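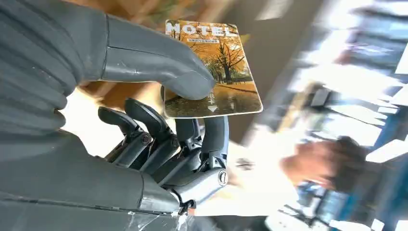

A hotel key card with rounded corners and a thin pale border.

Does a Hotel Key Card Really Know Your Secrets?

If you have ever stayed in a hotel, you have probably been handed a piece of plastic and told, "That's your key." You might have had doubts. A key is supposed to have teeth and be made of metal. A card looks like something you would use to mark your page in a book.

People say a lot of things about these cards. Some of them are true, some used to be true, and a few were never true at all. So let's go through them and be picky about what we believe.

How can a flat card open a door?

It can't, at least not by itself. Try pushing a door with a card and see how far you get. The part that does the work is the lock. Inside a hotel door lock there is a small reader, a battery and a little motor or something like it. The card carries a message. The reader reads the message, and if it is the right one, the lock lets the handle turn.

A metal key is different. The bumps on a metal key push tiny pins inside the lock to just the right height, and then the lock can turn. The shape is the message. On a card, every card in the hotel can be exactly the same shape, so the message has to be kept somewhere else.

Where is the message kept?

It depends on the card, and this is where a lot of books get sloppy and tell you there is only one kind.

Older cards had holes punched in them. The pattern of holes was the code, and you could see it if you held the card up to a window.

Then there are cards with a dark stripe on one side. The stripe is full of very tiny bits of magnetic material. A machine at the front desk arranges them in a pattern. When you slide the card through the lock, the reader picks up the pattern.

Many newer cards have a chip and a coil of very thin wire hidden between the layers of plastic. You hold the card close to the lock and the lock sends out a weak radio signal. The coil catches enough energy from the signal to wake up the chip, and the chip answers. That is why the card has no battery and never needs charging. Sounds made up, doesn't it? It is real, and it works over a short distance only. Stand across the hall waving your card and the door will ignore you.

You often can't tell which kind you have from one side. You have to turn it over, and even then a chip can be hidden so well that there is nothing to see.

"Your phone will wipe your key card"

Grown-ups say this all the time. Are they right?

Partly. A strong enough magnet can mess up a magnetic stripe, and hotel stripes are often the kind that is easy to change, so that the hotel can use the card again for another guest. Some phone cases and bag clasps have magnets in them. A card pressed against one of those may stop working.

But a card with a chip doesn't store its message that way, and a magnet in a bag clasp is very unlikely to bother it. And sometimes a card stops working when no magnet was anywhere near it. The lock's battery may be weak. The card may be bent. Or it may have been set to stop at checkout time, and somebody typed in the wrong day.

"The card has your name and address on it"

We asked Danang Wattimena about this one. He works at the front desk of the Claldale, a hotel with 2 towers and a great many doors, and he has made more cards than he wants to think about.

"Guests ask me if they should cut it up when they leave," he told us. "What I put on ours is which lock it opens and when it runs out. The lock doesn't care what street you live on."

That is how one hotel does it. Hotels buy different systems, and we haven't looked inside all of them, so be careful with anybody who says "always" or "never" here. Still, a door only needs to know whether to open, and a home address would be no help with that.

Why isn't the room number on it?

Look at a few cards and you will find pictures, hotel names or instructions. A room number is usually missing. Think about what happens if you drop your card by the pool. With a number on it, whoever picks it up knows which door to try. Without one, they have a piece of plastic and a long walk. Hotels often write the number on a paper sleeve, so it makes sense to keep the sleeve and the card in separate pockets.

Is plastic a good idea?

Here we have some doubts of our own. Byung-chul Seol, who looks after the locks at a hotel in Flunovthorpe, ordered 3,000 new cards in February. The last time he ordered, 1,436 of the old ones had gone missing. Some went home in suitcases and some went in the trash. Some hotels now buy cards made of wood or thick paper, and they like to tell you how green that is. Maybe so. A wooden card that snaps and has to be replaced again and again might not be much of an improvement, and we would like to see the numbers first.

Something to try

Find an old card that nobody needs, such as a used gift card. Ask before you take it! Shine a bright flashlight through it from behind in a dark room. In some cards you can see the shadow of a coil or a small square where the chip sits. In others the plastic is too thick or too dark and you will see nothing at all, and that doesn't prove the card is empty.

Words to know

Code - a pattern that stands for something else.
Magnetic stripe - a band on a card that can hold a pattern made with magnets.
Chip - a very small electronic part that can store information.
Reader - the part of a lock that picks up the card's message.

Page last checked 2018-04-30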